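Duven opens its chore bench at Kakotura, and would like everyone to lower their expectations

KAKOTURA, 9/16/23 – Duven, the small automation firm best known in these parts for a conveyor that sorts lemons, has published the first results from its chore bench, a long-running effort to find out whether a pair of robot arms can do the fiddly jobs that people do at home and behind a shop counter without thinking about them.

The short answer is: a bit. The longer answer fills a report that Duven is giving away free, partly out of generosity and partly because the sales department took one look and declined to charge for it.

Since March the bench has logged 2704 attempts at ordinary chores. Of these, 2592 were completed enough for the arms to be allowed to stop. Before anyone orders a butler, Duven asks that readers turn to the section headed "What we mean by completed". A towel folded into something other than a towel shape counts. So does a mug put in the right cupboard facing the wrong way. A judge with a clipboard and higher standards, applying what the report calls the mother-in-law rule, passed just 700.

"We could have led with the big number," said Antwi, who heads the bench program. "Our marketing people had the banner half designed. But I have to live in this town, and sooner or later somebody would have asked me to bring the arms over to do their ironing."

The chores were drawn from two lists. The household list came from people in Kakotura who were asked which job they would most happily never do again. The shop list came from Lenport, a hardware and homewares retailer that lent its back counter staff for a fortnight so that Duven could see how returns are checked, sorted and put back on the shelf. Both lists turned out to be heavy on cords. Cords behind the television, cords in the third drawer down, cords brought back to the store in a bag with no box and no receipt.

Cords are where the report spends most of its pages. A solid block is a polite sort of object. It has sides, it stays where it is put, and an arm that picks it up on Monday's settings will generally pick it up on any other. A cord has opinions. Lift one end and the rest comes along late, usually by way of whatever was sitting beside it. Plugs are small, sockets are smaller, and a power strip that is perfectly easy to find when it lies flat becomes a different problem when it is stood on its end.

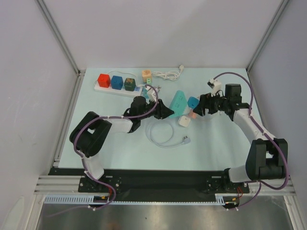 Two arms, two power strips and a white cord at the chore bench.

Lenport's staff were shown the bench and offered their professional view, which was that they would have had it tidied by now. Duven does not dispute this. The report includes a frank comparison between the arms and a part-time counter hand, and the counter hand comes out ahead on speed, on judgment, on knowing what the thing is for, and on being able to answer the phone. The arms come out ahead on not minding. They will try the same plug all afternoon without a sigh, and for some kinds of work that is worth having.

Four chores are rated "ready for a patient customer". They are sorting blocks and boxed goods by colour, stacking plastic tubs of one size, moving items from a tray to a marked spot, and wiping a flat surface that has already been cleared by a person. The report admits that the last of these leaves the person with the worst of the job.

Rated "not yet" are folding fitted sheets, untangling anything, putting cutlery away in a drawer that sticks, and pushing a plug fully home in a socket at an awkward angle. Fitted sheets were withdrawn from testing early. The entry in the log reads, in full, "No."

Kofi Annan, a Lenport counter supervisor who shares his name with a rather more famous diplomat and has heard all the jokes, helped write the shop-floor scoring rules. He was asked whether he would have the arms on his counter.

"For putting the same thing in the same place, sure, I'd give them a corner," he said. "For a customer with a bag of leads and a story about his brother-in-law's caravan, no. Half the job is the story. You've got to listen to it to find out which lead he wants."

Duven says the next stage of the program will stick with cords, to the visible disappointment of those in the office who had hoped to move on to sandwiches. The arms will work through coiling, laying a cable along a set line, and matching a loose adapter to the thing it belongs with. The scoring will change too. From now on the stricter judge's figure will be printed first and in the larger type, and "completed" will be retired in favour of "would you leave it like that?"

There is no product attached to this announcement. Duven has no household robot for sale, has no date for one, and would be grateful if people stopped leaving deposits with reception. The company does expect to offer a sorting cell for small retailers in due course, which will handle boxed goods and will be sold with a written statement that it does not do cords.

"People ask me if the machines are coming for the housework," Antwi said. "I tell them I'd be thrilled. I went home last night and did the dishes like everybody else."

The full report, including the complete log and the scoring rules, is available on request from Duven's Kakotura office. Retailers who would like to suggest a chore for the next round may do so in writing. Suggestions involving fitted sheets will be read with sympathy and filed.

About Duven
Duven designs and builds light automation for packing sheds, small warehouses and shops. Its head office is in Kakotura, above the bakery.

About Lenport
Lenport sells hardware, homewares and a great many extension cords.

Media enquiries: Duven front desk, Kakotura. Please allow a day or so for a reply, as the inbox is still answered by a person.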